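Lanura @ Trevthorpe
16. August 2024

So, heute mal ein längerer Thread, weil ich seit dem Frühstück von nichts anderem rede: Wartung an unserem Handgreifer! Der mit den schwarzen Parallelfingern, mit dem wir die Greifbewegungen für die Zelle vormachen. Kamera sitzt mit drauf, alles geht direkt in die Aufnahme.

1/14
Für alle, die neu hier sind: Die Zelle heißt bei uns Hirkix, steht in der Werkstatt Haworth und soll irgendwann den Tisch allein aufräumen. Den Handgreifer pflege ich, die Software macht Sheena Buchanan. Wer was kaputt macht, wechselt sich ab.

2/14
Bevor ich irgendetwas löse oder öle, schaue ich mir die Finger offen an. Backen auseinander, heller Untergrund, Licht von oben. Mehr braucht es für den ersten Befund gar nicht.

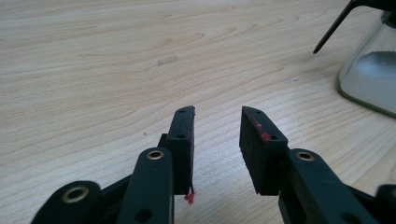 Wartung › Fingerbacken

3/14
Rote Fasern am linken Finger, rote Reste oben auf dem rechten. Genau solche Sachen will ich VOR einer Aufnahme finden und nicht hinterher beim Durchsehen der Videos.

4/14
Ich gehe da mit der Pinzette ran, immer nach unten weg vom Gelenk. Ziehen, nicht reißen! Eine Faser, die sich um den Bolzen wickelt, merkt man erst, wenn der Finger beim Schließen hakt, und dann darf man alles zerlegen. (Hatte ich im Dezember. Einen ganzen Abend lang.)

5/14
Schmierige Reste gehen bei mir mit einem fusselfreien Tuch und ein bisschen Isopropanol weg. Tuch anfeuchten, niemals direkt auf die Backe sprühen, das läuft sonst in die Löcher.

6/14
Helle Schleifspuren an der Innenseite lasse ich in Ruhe. Das Material darf Gebrauchsspuren haben, solange es noch griffig ist. Erst wenn ein Prüfklotz beim leichten Schütteln rutscht, kommen neue Backen drauf.

7/14
Jetzt mein Lieblingsthema: die Messingösen in den Hebeln! Ich finde die so schön. Vorher lief bei uns Kunststoff auf Schraube, und nach ein paar Wochen hatte jedes Gelenk Spiel. Mit den Ösen ist das eine völlig andere Maschine.

8/14
Pflege der Ösen: trocken auswischen, fertig. Kein Fett. Fett sammelt Staub, Staub wird Schleifpaste. Ich habe das auf die harte Tour gelernt und einen Satz von 5 Hebeln weggeworfen.

9/14
Danach kommt der Schließtest. Griff ganz durchziehen, halten, und schauen, ob die Backen auf ganzer Höhe aneinanderliegen. Unten zu und oben offen heißt: ein Hebel ist verspannt. Schrauben eine Vierteldrehung lösen, schließen, im geschlossenen Zustand wieder anziehen.

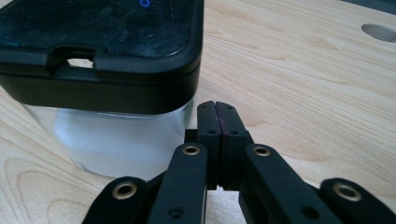 10/14
Fünfmal auf und zu, mal langsam, mal schnell, und dabei hinhören. Ein gutes Gelenk klingt nach fast nichts. Knackt es, ist meistens der innere Hebel schuld, bei uns fast immer der linke, keine Ahnung warum.

11/14
Wenn das passt, kommt die Spaltmessung: einmal ganz auf, einmal ganz zu, beide Werte in die Konfiguration. Das bitte nach JEDEM Nachziehen. Sheena sieht in ihren Kurven sofort, wenn ich es vergessen habe, und schreibt mir dann nur ein Fragezeichen.

12/14
Kleine Bitte an alle, die nachbauen: Schreibt euch ein Wartungsheft. Papier, Stift, liegt neben dem Gerät. Bei mir steht da so etwas wie »Fasern links, Schrauben ok, Spalt neu«. Ich blättere da ständig drin und habe so überhaupt erst gemerkt, dass die Schrauben sich immer im gleichen Abstand lockern.

13/14
Ach ja, Schraubensicherung: mittelfest, ein winziger Tropfen, nur auf Metall in Metall. Manche Mittel machen Kunststoff spröde, also vorher ins Datenblatt gucken.

14/14
Nächstes Mal zeige ich, wie ich neue Backen einsetze, ohne dass der Greifer danach schielt. Die Druckdateien für meine Montagelehre lade ich hoch, sobald ich die Bohrung nachgebessert habe – die ist noch einen Hauch zu eng. Fragen gern hier drunter, ich lese alles!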